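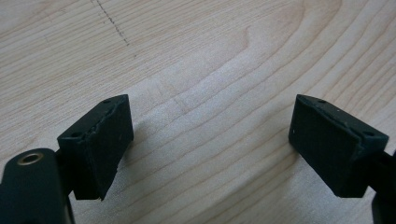 4.2 Finger pads: comparing two grippers on the bench

Figure 3. Hand-held gripper with the Mullus pads, open over the bench top, nothing between the fingers. Each pad has two small round holes in its upper side; the seam along the top is ragged on both.

Both hand-held tools went through the same set of tries. Tool A carries the Mullus pads (Figure 3), wedge-shaped and dark green. Tool B carries the flat Puneo pads. Same camera mount, same controller, same bench. Pads swapped by one person only (Alby Sheehan), after early runs where the screws were done up differently each time and the numbers were no use.

Each tool did 80 pick-ups per object, 5 objects, always from the full-open position. A try counted as a miss if the object slipped before reaching the tray. Tries where the camera dropped images were thrown out and done again.

Tool A did better on thin things. The pointed lower edge gets under a washer or a card, and the Puneo pads mostly push it along the bench. On round objects the order flips: B holds a bottle cap more squarely, A tends to pinch it high and let it roll out. For the foam block no difference worth reporting.

Camera view matters more than we expected. The A pads are dark with little shine, so against pale wood the finger outline is easy to pick out and the opening width can be read straight from the picture. With B the edge finder lost the left finger in bright light, and we had to go back to the encoder value. Fermín Acuña is redoing this on a dark mat, results not in yet.

Wear. The seam on the A pads was left untrimmed and we have not checked wether it changes the grip. A trimmed pair is on order from Juntunen. The pads should be looked at again after 1,000 closings, which neither tool has reached.

Limits: one bench, one operator for most runs, and the Sterside controller was updated in September part way through the B set. The first 3 B sessions were therefor repeated on the new version. Force was not logged for either tool.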